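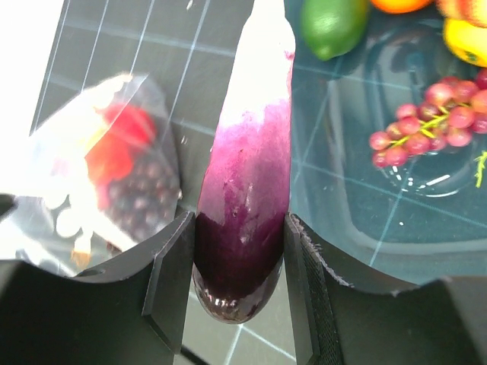
She learned to cook eggplant from her grandmother, badly, and then learned again from her mother-in-law, who cooked it well. "My grandmother boiled it," she says, laughing. "Gray water, gray eggplant, gray everything. I thought I hated it until I was married."

We are talking over the phone on a warm evening in May 2020, which is how most of these conversations have gone lately, and I can hear a pan being moved from one burner to another while she tells me this. She runs the produce side of Hurko, the little grocery and lunch counter on the corner that many of you will know for its pickles, and she has very firm ideas about what belongs in a summer kitchen. Eggplant comes first. Berries come second, and she will get to those, she promises, but there is a lot to say before then.

"People are afraid of it," she says. "They come up to the counter and say, I bought one once and it was like a sponge. Well, of course it was! You put it in cold oil. It drinks cold oil all day long."

Her way is to cut it thick, salt it, and go do something else for a while. Then she wipes it off with a towel, gets the pan properly hot, and leaves the slices alone. She comes back to this last part several times. "You want to poke it. I want to poke it too, and I've been doing this since I was a girl. Put the fork down and wash a dish."

When I ask how she picks a good one, she takes so long to answer that I wonder whether we've been disconnected. She was looking for the right words, she says. It should feel heavy when you pick it up. The skin should be tight and have some shine to it, and she doesn't mind in the least if the color is uneven. "Some are nearly black, some have streaks, some go pale toward one end. I like the streaky ones best, they look like somebody painted them in a hurry."

The ones she sells come mostly from the Bermúdez farm, out past the reservoir, where they put in 886 plants this spring – a number she knows because she was there for part of the planting and her back still remembers it. The first crates should arrive toward the end of summer. By August there will be so many that she gives them away to anyone who lingers by the door.

And the berries? "Oh, the berries are easy. Don't wash them until you're going to eat them. That's all I have to say about berries." Then, naturally, she says a good deal more: that they belong on a flat tray in one layer, that the bag they came home in should be opened right away, and that her husband eats them straight from the refrigerator with the door standing open, and has done so for the whole of their marriage.

Before we hang up I ask what she is making tonight. It is eggplant again, with tomatoes and a lot of garlic, and bread from Pivness to mop the plate. "Hold on," she says, and I hear the oven door. "No, it needs ten more minutes. What else did you want to ask me?"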